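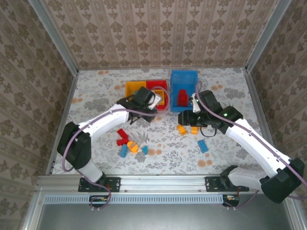 Thursday, bin sorting, both arms

Carried on with the gripper comparison. Left arm has the Hellwig fingers, right arm has the Noltano ones. Same controller (Zitinik) and same speed limit on both, so any difference should come from the fingers or from my mounting of them.

Floral covering still on the table and wallpaper on the walls. Efthymia wants a busy background for the Muteo camera tests and I agreed not to change it until she has finished.

Left: 50 picks, 4 drops. Three of the drops were the rounded yellow-orange piece, which rolls out when the fingers close low. The studded blocks were fine, even when tilted. The small teal wedge needed a second try most times but did get to the bin.

Right: 50 picks, 13 drops. Nearly all were blocks held by one corner. I had the closing force at 16 and Kumaresan thinks that is too low for these pads. He may be right – they feel slippery compared with last week.

Cable on the right forearm pulled a bit when the wrist turned all the way over the blue bin. Moved one clip back towards the elbow and it stopped. The left one has a loop near the gripper that swings over the red bin. It hasn't caught on anything so far, but shorten it before the long run.

To do:
Wipe the right pads and repeat at the same force before changing anything else.
Ask Kumaresan Devadiga for the spare fingers.
Swap the grippers left to right and run the whole set again. Half a day at least.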